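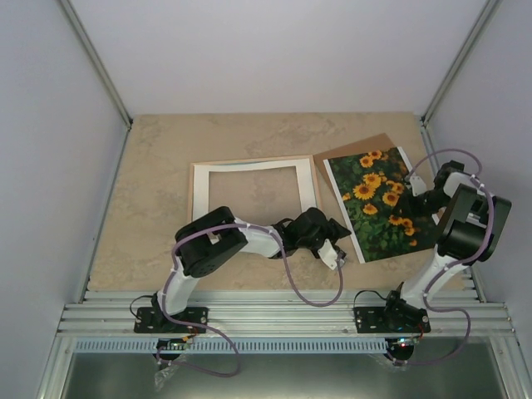
Ulla Skjelbred thinks the sunflowers want a wider white margin than the mat will show, and would trim nothing until it has been tried in the opening.

20 January 2019. Framing, Skoltdale order. Light wood frame, white mat. Top inner edge of the mat is bowed, so press it overnight or cut another. Brown backing board to go behind the print. Hinge at the top only, no glue. Still need 11 more mats for the May lot, ask Bakke for a price. Tincuța has the good blade.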